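Working with Shape Blocks: Notes for Session 8
Early Years Materials and Play
Course leader: Eifion Jenkins

Welcome back, everyone. I promised last time that we would finally get our hands on the blocks, and so we shall, though you will have to put up with a few pages of reading first. Please bring these notes with you, along with the sorting cards from session 7 if you still have them. If you've lost the cards, come and find me before we start. I keep a spare set in my bag, slightly coffee-stained but perfectly usable.

Why we are spending a whole session on blocks

Every year somebody asks me this, usually very politely. Most of you will walk into a classroom that already has a tub of colored blocks on a low shelf somewhere, and the tub will have been there so long that the other adults have stopped seeing it. The children haven't stopped seeing it, of course. They will tip it out on the rug, build a wall, knock the wall over, and then somebody will notice that the heart doesn't roll and the cylinder does, and off they go. That small moment of noticing is what we want to catch, and it is surprisingly easy to walk right past it with an armful of paint pots.

In my first classroom, on Dondgate, we had 112 blocks in a crate that was far too heavy for any child to lift. I was terribly proud of that crate. It took me most of a year to see that the children did better thinking with a handful of blocks on a tray than they ever did with the whole lot at once. With the crate they mostly collected. Given a few pieces they began to compare, and argue, and change their minds. I still feel a bit sheepish about how long I took to work that out, so please learn from my slowness.

Setting out a small tray

For today each pair will work on a plain wooden board. You don't need anything special for this at home or in school; a breadboard does the job nicely. I like a pale wood, as the colors stand out well and the children can see the outline of each shape. Maple is my favorite. Do look at the grain when you choose one, too. Children will use any stripe they find as a road, a river or a fence, and you may as well be ready for it.

Put your blocks out with some space between them. Tidy rows look lovely to adults, but a child who sees a neat row tends to think the job has been done already and is a little shy of touching it. I would set some pieces upright and lay others down. A star lying flat shows all its points and is instantly a star. Stand a star on end and it becomes something else altogether, a person with their arms out, perhaps, or a tree. The same goes for the heart.

Eight or nine pieces is a good size for a first tray, and three or four colors is plenty. Try to have at least one color that turns up in more than one shape, and one shape that turns up in more than one color. Without that overlap there is nothing to disagree about, and the disagreement is where the good talk comes from.

A tray to talk about

Take a minute or two over this one with your partner. Before you read on, decide between you how you would sort it, and then see if you can find a second way. We have yellow in two shapes, a hexagonal block and a heart. Red gives us a cylinder and a six-pointed star lying flat. There is a star in green as well, and a cube in blue with another blue block behind it whose face slopes.

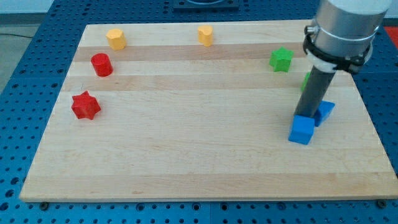
Ways children sort

The first sort is nearly always by color, and that's fine. Let it happen. I have watched new teachers hurry a child along to shape as if color were the baby version, and the poor child goes quiet. Color is a perfectly good rule. Once it has been done, and admired, you can ask, "Is there another way they could go together?" and then wait. Wait longer than feels comfortable. I count to eight in my head.

Shape usually comes next, and here you'll find that the two stars cause a stir. Some children will put them together without a second thought. Others will count the points first and want a ruling on whether they match. Don't give one. Ask what makes a star a star and write down whatever they say.

After that come the rules I could never have thought of myself. Rolls and doesn't roll. Could sit on it, would hurt to sit on it. Things with a flat top. One little boy sorted a whole tray into "loud" and "quiet" and, when I asked, dropped each block on the floor to show me. He was quite right, there was a difference.

Words to have ready

You'll want these at the tip of your tongue: face, edge, corner, point, curved, flat, slope, upright, lying down, behind, next to, between. Use them in ordinary sentences while you play. "Your cylinder is behind the heart now" is worth a good deal more than a poster on the wall. Hexagon and cylinder are not too hard for four-year-olds, who can manage the names of thirty dinosaurs without breaking a sweat. Prism can wait a bit, though if a child asks, tell them.

The activity

1. Work in pairs. One of you is the child, the other is the adult. Swap halfway through.

2. The child sorts the tray by a secret rule and says nothing.

3. The adult describes what they notice, using the words above, and makes one guess at the rule.

4. If the guess is wrong, the child moves one block and the adult tries again.

5. Write down each rule, the wrong guesses included. We'll share the wrong ones first, as they tend to be more interesting.

We will give this 30 minutes, which sounds like a lot. Last June's group asked for more time, and we ended up missing our coffee break entirely, for which I was not quickly forgiven.

Putting away

Please count the blocks back in with the children and not after they've gone home. It takes a while and it is a lovely bit of mathematics. A drawn outline of each block on the shelf or the inside of the lid helps enormously. Wipe painted blocks with a barely damp cloth and dry them straight away; don't leave them to soak.

For next time

Set up a small tray somewhere a child will find it and watch for as long as you can without stepping in. If you don't have a placement yet, a niece, nephew or neighbor will do very well, with a parent's permission. Bring half a page of notes. I'm after what the child said and did, in their own words where you can manage it, and I really don't mind about spelling.

Reading is the Prumeck chapter in the course pack, up to page 133. The section on balance is heavy going, so skim it if you need to and we'll go through it together.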